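Tremundale Linen Exchange
Minutes of the Working Meeting, Wednesday, June 7, 2023

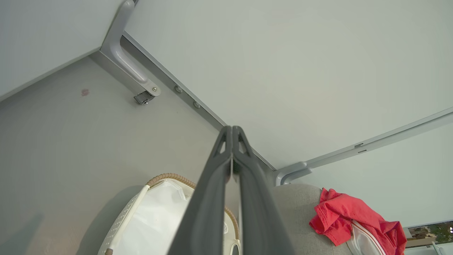

Corner of the drop-off booth: handles, latch and lined basket.

Present: six members, with one representative from Naylor for items 2 and 3
Apologies: two received
The meeting opened at 6:35 p.m. in the side room at Tremundale.

1. Minutes of the last meeting
Approved with one correction. Under "Bags," the supplier should read Bamach, and the order was for 200 liners, with delivery in two lots. The first lot has come. The second is still outstanding and the secretary will call Bamach again.

2. Drop-off booth
Naylor reported on the fitting out. The wall and ceiling panels are in and the rails are bolted. Naylor asked whether the exchange wanted the panels painted. Members felt the pale finish was light enough and easy to wipe, and it was agreed to leave them as they are.

There is a small reddish-pink mark on the side wall, to the left of the latch. Two members thought it was marker ink and one thought it was from packing tape. Naylor will try a mild cleaner on it first. If it does not come off, it stays, and no panel will be replaced on that account.

Handles. One member asked if the curved gray handles were meant to take a person's weight or only to steady someone bending over a basket. Naylor said they were fitted for steadying only. A small notice to that effect will go up at eye level. Wording to be settled by email.

Latch. Discussion of whether the clasp should be closed whenever the booth is unattended. Agreed: yes, by whoever is last out. This goes on the closing checklist between "lights" and "sign-in sheet."

3. Cost of the booth
Naylor's invoice is for $4,000, as quoted. There is an extra charge of $155 for a return visit in May. Members asked why this was not included. Naylor said the visit was requested by the exchange to move a rail, and the secretary confirmed that this was so. Both amounts approved for payment. One member abstained on the extra charge.
The Naylor representative left at 7:10 p.m.

4. Baskets and liners
The white basket with the tan rim was discussed as the pattern for the rest. Points raised:
- The holes in the sides let air through, but small items such as socks can work their way out if there is no liner. Liners are to be used at all times.
- The liner should be folded down over the rim. At present it tends to bulge up above it and sheets slide off the top.
- The rim looks good, but one member doubted that it would stand up to regular wiping. To be looked at again in December.
Urkberg has offered plain baskets without the rim at a lower price. Held over until a sample has been seen.

5. Sorting
Members who sort on weekday mornings reported that towels and bedding are still arriving in the same bag. Agreed to ask households to tie towels separately. Pillows will not be accepted over the summer.

The tally for the year so far stands at 979 items taken in. The tally does not separate pillowcases sold in pairs, and some sorters count a pair as one and others as two. From now on a pair is two.

6. Other business
The folding table has a loose leg. A member will take it home to fix.
The request from Urkberg to leave flyers in the booth was declined.
A member asked for the hall key to be returned to the hook and not left in the sign-in drawer.

Actions
Secretary: call Bamach about second lot of liners; pay Naylor; draft handle notice.
Naylor: clean mark on side wall.
Sorters: use liners, folded down; count pairs as two.

The meeting closed at 7:50 p.m. Date of next meeting to be sent out by email.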